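Orkuvlow Thrift Listings, v2

What's in it

Orkuvlow is a table of secondhand clothing listings, one row per listing, with the seller's own wording left alone. We started it in August to answer one small question (do people really write "never worn" that often? They do!) and it grew from there. This release has 2,643 rows, up from 616 in v1, and I'm very happy with how much more varied the new ones are.

Fields

item_id: a plain number, stable between releases
title: what the seller typed, spelling and all
category: one of 21 labels, listed in categories.txt
size_text: free text, so expect "M", "medium-ish" and "fits my sister"
price: whole dollars, blank when the seller wanted a swap
notes: everything else

Bundles were the fun part. Plenty of sellers list a whole bag of clothes as one item, and v1 threw those out. 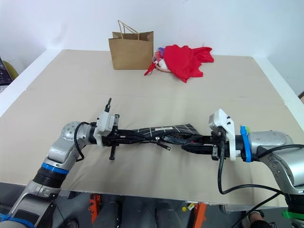

In v2 they stay in, with category set to "bundle" and the full list of contents kept in notes. If you only want single garments, filter on that label and you're set.

Known problems

Sizes from the Lozano batch mix US and European numbers, and I haven't found a clean way to split them yet. The Hondeo batch has 600 rows with no price, so don't read its averages as anything. A few titles repeat word for word because sellers relist things. We kept the repeats.

Loading

The file is a plain UTF-8 CSV with a header row. Commas inside notes are quoted. Skokov, our little cleanup script, is in the tools folder and will tidy up the size text if you'd like a head start. Run it on a copy!

Changes

12 November 2021: v2, bundles added, two category labels merged, price column fixed for swaps.

Corrections are very welcome, especially for the coats.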